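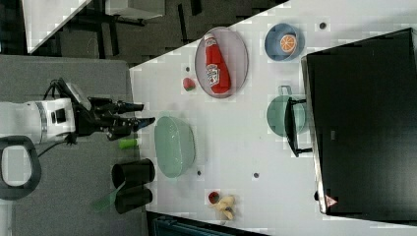 In October I finally moved my arm project from my kitchen to the workshop I share with Junpei Furukawa. The table at home was too small, and my neighbors did not love the noise at night.

My goal is simple to say: the arm should pick up the ketchup bottle from the plate. The first fingers I printed were too short and they slipped on the label. I made them longer, and on Junpei's advice I also lowered the closing speed to 260 in my settings.
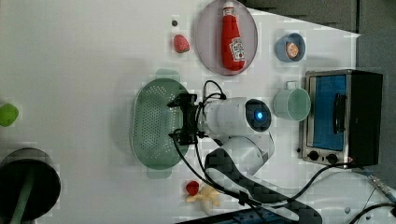

The cables are still my biggest worry. When the wrist turns far, they pull, so I must leave a longer loop near the gripper. Natsumi Maruyama promised to lend me two soft clamps from Torstead. I will try them next, and after that the toy fruit.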